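搜索本站 关键词 全部分类 搜索
一月 下午四点 记录:Sem Van Leeuwen

釉料 Vudley 灰,第二轮

上一轮的结论写得太早了。我在本子上郑重其事地写了“配方稳定,可以放大”,还画了两道线。这两道线现在看着很刺眼,留着,当教材。

情况是这样:小坩埚试片全部漂亮,灰里带一点蓝,边缘破釉的地方透出铁色。换到 Dekker 那台大窑,同一桶釉,同一个人浸,出来的颜色像淋过雨的水泥。Rocío 看了很久,说“也有人喜欢这个”。她安慰人的水平一向如此。

先查釉浆。桶底沉了厚厚一层,搅拌棒插进去可以自己站着。估计我浸坯的时候用的是上面的稀汤,长石和石英都在下面睡觉。重新过筛,加了一点膨润土,又加了几滴泻盐溶液,搅到手酸。比重补测,比上回记的高出一截。上回那个数是怎么来的,我已经说不清楚,字迹确实是我的。

再查烧成。窑表的记录纸还在,升温段没什么可说的,问题多半在降温。小窑散热快,大窑砖厚,在高温区赖着不走,晶体有的是时间长大,釉面就哑了。Oturley 的老资料里提过这类灰釉要快冷,原文只有半句,后半句被咖啡盖住了。

Rocío 的意见不同,她怀疑坯体。这批泥换过供货,新泥 Hetetti 含铁好像低些,素烧后偏白,釉底下没有东西可以反应,当然发不出那个蓝。她把旧泥的边角料翻出来泡上了,准备捏几片对照。我说如果是泥的问题,我就把降温那段话吃下去。她让我写进记录,于是写进记录。

本轮安排:
1. 旧泥、新泥各做一组试片,同一桶釉,同一层窑板。浸釉时间由 Rocío 喊数,我喊数会越喊越快。
2. 釉浆每次浸之前搅,浸到一半再搅。听起来像废话,上回就是没做。
3. 大窑这次到顶温后不保温,直接降,过了析晶那段再关小风门。
4. 试片背面用氧化铁写号,别再用铅笔。铅笔一进窑就没了,这件事我们一共学了两遍。

账也记一下。这桶釉连料带工,已经花掉将近 4000,其中一大笔是氧化钴,而配方里的钴少得几乎可以忽略。买的时候最小包装就那么大。剩下的够给全镇的盘子描蓝边。预算原来写的是 3000,超支部分暂时挂在“杂项”下面,杂项这一栏已经比正项还长。

窑的计时器走到 3397 小时,电热丝还没换。上一条丝断的时候正好在烧别人的订单,这次希望它挑我们自己的试片断,损失小,脸面也好看些。配件柜里有一套备用丝,标签上的型号和窑门铭牌差一个字母。下次开柜子的人请核对一下,我看了两次,每次结论都不一样。

另:通风扇又开始哼。敲一下就停,所以目前的维修方案是敲一下。

还有一桩跟釉没关系的:筛网借出去的那张还没回来,八十目的。借条夹在本子后面,签名像一条蚯蚓。谁认得出这条蚯蚓,请去要。

餐具这边,盘子的形还没定。我想要平一点、矮一点的,Rocío 嫌太平的盘子盛不了汤汁,端起来得屏住呼吸。两个人各说各的,最后先把釉的事做完再吵。深蓝那路颜色也留着,钴反正多。
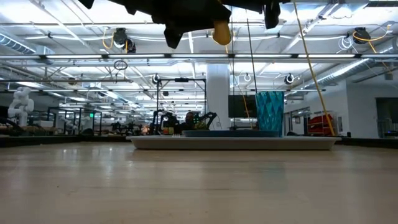

待办

旧泥试片阴干,别放暖气上,上次翘得像薯片。
给 Dekker 那边打电话,问大窑哪天晚上空着。
找一份没沾咖啡的 Oturley 资料。
膨润土快用完了,买小包装的,如果真有小包装的话。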